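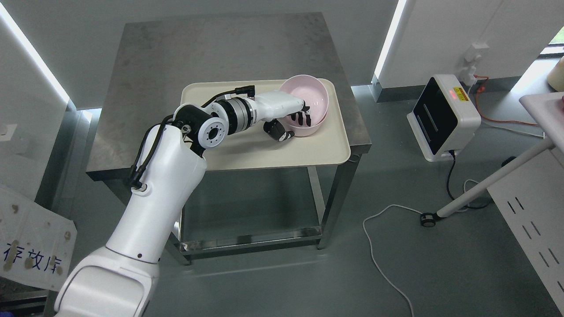

How to Set Up Bins and Trays for Small Stuff (and What to Skip)

Workshop > Storage > Bins and Racks

Print this page | E-mail this page

15 February 2020
By Jana Albers

Every storage catalog promises that a wall of matching bins will change your life. I have my doubts. I own a two-tier rack of blue ones, and for most of last August it was just a tidier place to lose things. What follows is the method I ended up with, minus the parts that sounded clever and did nothing.

1. Start at a table. Clear a space on something you can wipe down. Steel is fine, and scuffs don't matter. Put down one shallow tray with a raised edge and sort inside it, so round things can't roll off.

2. Use a bowl for the odd bits. A plain plastic bowl set in the tray does the job. The Brindeo sorting insert costs more and its sections are never the size you need. I gave mine away.

3. Hold off on labels. Guides love labels. Run the bins bare for two weeks first – you will move half of it anyway, and peeling off old stickers is a miserable job.

4. Give one kind of thing one bin. If two kinds have to share, pick two you could tell apart in bad light. "Miscellaneous" is not a kind.

5. Put the daily stuff where you reach first. On my rack that's the upper tier. Yours may differ, whatever the Jikura leaflet says about "zones."

6. Leave some bins empty. A full rack has no room for the next thing, and the next thing always comes.

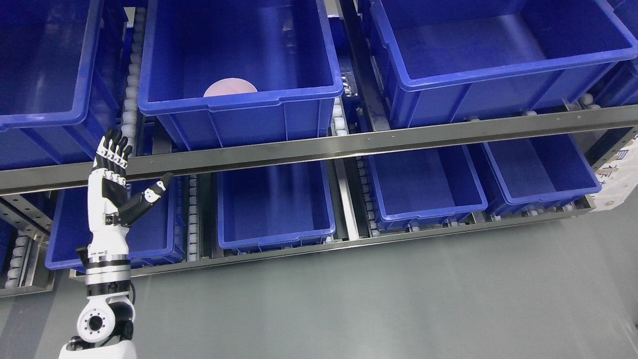

Upper and lower tiers, with a pink disc in the middle bin on top.

7. Check flat items before you walk away. Lids and discs tend to lean against the side of a deep bin, and from a low seat you can miss them completely. A shallower bin may suit them better.

8. Wipe the bins when you empty them. A damp cloth is enough. I tried the Skelix spray and could not tell the difference.

Go back over the rack after a month. Any bin you haven't touched can give up its spot – move what's in it to a closet shelf.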